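Giving up the car, one month in

May 2, 2022

I sold the car at the start of April. It was a small grey hatchback with a slow puncture and a smell I never traced, and the garage in Wendcombe gave me a bit less for it than I'd hoped. I had been thinking about it since the last insurance renewal, which came in at £478. That was for a car I mostly used to go to the supermarket and back.

I said I would write something after a month, so I have.

Grasham is not a good place to be without a car and not a terrible one. There is a bus to Wendcombe, the number 19, which runs once an hour until early evening and then stops. There is a shop for milk and bread. The station is two miles away, mostly flat, with one bad junction. I work from home most days, so I don't have a commute to solve. If I did, I doubt I would have done this.
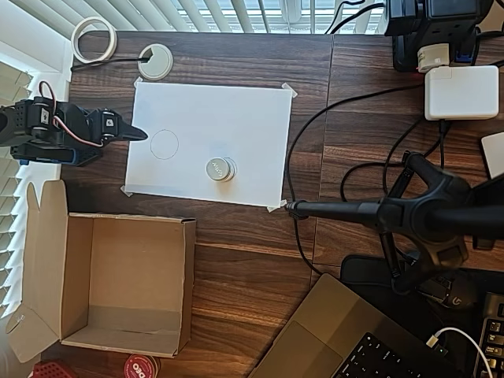

Shopping

I was most worried about this and it has been the easiest part. I used to do one big shop and throw some of it away. Now I do two small ones, by bike or on the bus, and I buy what I can carry. My back pannier is a Hollmann, bought second-hand, and it takes more than it looks like it should. Potatoes go at the bottom. Eggs go in my coat pocket, which has worked so far.

Heavy things are still a nuisance. I ordered compost for delivery and the delivery cost nearly as much as the compost. Cat litter is the other one. I have switched to a lighter kind, which the cat has accepted after a few days of standing next to it.

The bus

The timetable at the stop is out of date, so I use an app called Itero. It is right more often than the paper is, although it once told me a bus had gone when I could see it coming up the hill. Twice in the month the bus didn't turn up at all. The first time I walked home and went the next day. The second time I had a dentist's appointment and had to pay for a taxi, and I was cross about it for the rest of the afternoon.

I now get the bus before the one I need if it matters. This means a fair amount of sitting about in Wendcombe. I have read most of a long novel on the bench outside the library, and I know which café lets you stay for an hour over one tea.
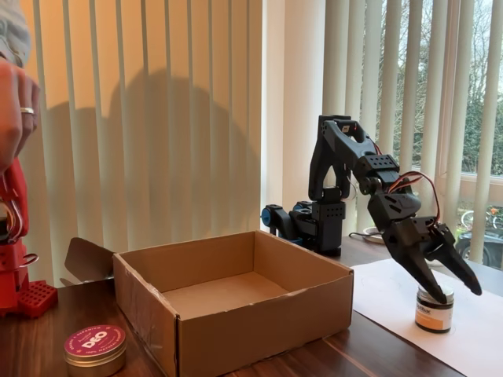 Evenings are the real problem. With no bus back after tea time, anything that starts at seven means cycling home in the dark or asking for a lift. I don't like asking. People are kind about it but you do end up leaving when they want to leave — or staying much longer than you meant to. I missed one film I wanted to see and went to another by bike, and the ride home was fine apart from the junction. I have since bought a better front light.

Money

I haven't kept every receipt. Adding up bus fares, the one taxi, the light, a new inner tube and the train to see my sister, I spent a little over £100. The car cost more than that in a normal month once I count the tax, insurance and servicing, and I never did count them before. April was dry, though, and a wet month would mean more buses.

What I miss

The tip. I have a broken chair and an old carpet in the shed and no way of getting rid of either. I also miss being able to decide at four in the afternoon to drive to the coast, even though I only did it a couple of times a year.

I'm going to carry on until the autumn and see how it feels when the clocks change. The chair can stay in the shed until then.

2 comments
19 shares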